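Posted in November
By the woman behind the Dovora Laundry Diary

I have been folding T-shirts wrong for most of my adult life, or at least that's what my mother would have told you, and she folded for a household of eight and never once used a dresser that closed all the way. I was a roller for years. Then I was a stacker, and for one bad winter I was a person who lived out of the basket. So when I say I've finally settled on a way I like, please understand how long the road has been and how many sleeves were involved.

It starts with a table. I know, I know – everybody folds on the bed. But a bed gives under your hands, and the shirt slides down into the dip where you sat, and you end up smoothing the quilt more than the shirt. A big flat table is a completely different experience. White is nice too, especially for colored things, and you see every wrinkle and every bit of lint.

My favorite shirts to fold are the color-block ones, the raglans, where the sleeve runs all the way up to the collar in one piece. When each sleeve is its own color you can't mix up your left and your right, and I mix them up constantly. I lay the body out first, then pull each sleeve straight out to its side and run my palm down it from the collar. Don't skip the collar! A ribbed neckline that goes in crooked comes out crooked, and then you spend the whole day tugging at it.
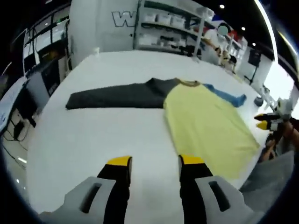
Yellow in the body, dark gray on one sleeve, light blue on the other.
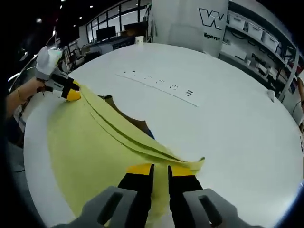

Dovora Laundry Diary, No. 444

After that it's sleeves in, sides in, and then up from the hem. I used to fold in half and in half again, which gave me a fat little square that fell over as soon as I took its neighbor out. Now I go in thirds, and I try to keep hold of two corners while I bring the fabric over so that it doesn't swing away from me. Soft jersey will curl at the edges whatever you do. I let it curl, and I press it flat with my forearm once it's all in one place.

Several of you wrote in after last month's post on storage, and yes, I do still like plain white bins on an open shelf. Mine are the deep ones from Temitz, 6 of them, and I'll admit I bought two more than I needed because the shelf looked lopsided. I put shirts in standing up on their folded edge, so I can see every color from the front. The Oberholzer drawer dividers I was so excited about went to my sister-in-law in Grukcombe, who has the right kind of drawers for them (and, I suspect, more patience).

I did once work out that I've probably folded 3,000 shirts since the kids came along, and I'm afraid the first 2,950 were done in front of the television. I miss some of that. There's something companionable about a lapful of warm laundry and an old movie. But my shirts do look better now, and I've stopped ironing all but the good ones.

Next time I want to talk about fitted sheets, so wish me luck.

Contact | Copyright Dovora Laundry Diary | Back to top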